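Members' Forum > Housing and Buildings > Shared Laundry Policy

Proposed changes to the linen rota at Markenport House
Posted by Marion MacKinnon, February

Members are invited to comment on the draft laundry policy before it is submitted for approval. The present arrangement dates from 2002, when the house had a single washing machine and far fewer residents. Under the draft, each floor would be assigned a morning for household linen, and dark and light items would be sorted before they are brought down to the basement. Items left in the machines after 4 p.m. would be moved to the shelf by the next user.

The draft also recommends that each household keep its sorted cloths in open containers, so that the contents can be checked at a glance. Clear bins with a handle opening are suitable for this purpose.

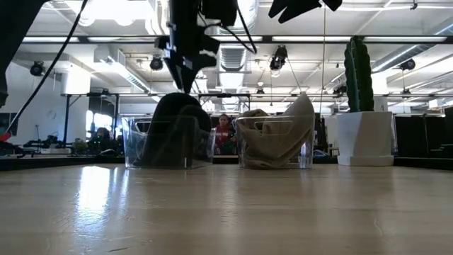

Alasdair MacAulay: I support the assigned mornings but must object to the rule on sorting. Modern detergents are suitable for mixed loads at low temperatures, and a household of one person cannot reasonably be expected to fill two separate loads each week. The likely result is that half-empty machines will be run, at greater cost to all members.

Kenna MacRitchie: With respect to Mr. MacAulay, the sorting rule was requested by the second floor after several complaints of dye transfer. My own tablecloths were affected. Low temperatures reduce the problem but do not remove it, particularly with new black cotton. I would accept an exemption for single-person households if they agree to share loads with a neighbor.

Marion MacKinnon: An exemption of that kind could be added to section 2. I would ask that it be put in writing by those who wish to have it.

Nobuhle Radebe: May I raise the matter of folding space? The draft says nothing on this subject. At Jelport, where I previously lived, the residents set aside one large table for folding and did not permit baskets to be stored on it between uses. The surface was wiped down each evening. A plain wooden top proved easier to maintain than the painted shelves we have now.
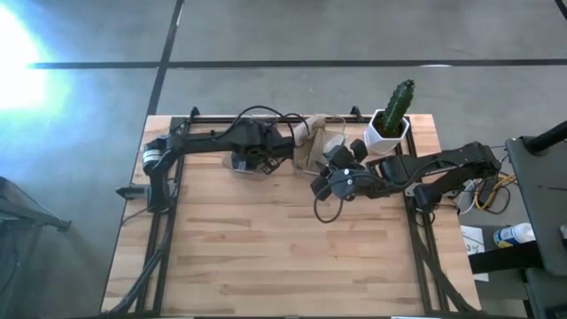

Tabletop in light butcher-block strips.

Alasdair MacAulay: The cost of a table should be set out separately from the policy. The building fund has 300 dollars remaining for the basement, and I had understood that this sum was reserved for the drain.

Margit Halász: That is correct. The drain has priority, and the Ostard estimate has not yet been received. I would also note that butcher-block requires regular oiling, and fresh oil will mark clean linen. A sealed surface would be preferable.

Nobuhle Radebe: I accept the point about oil. My request is only that folding space be mentioned in the policy, whatever the material.

Kenna MacRitchie: I second that request.

Marion MacKinnon: Folding space will be added to the draft as a separate item, without a cost attached. The sorting rule remains open. Mr. MacAulay and Ms. MacRitchie are asked to send me their preferred wording for the exemption before the end of the month.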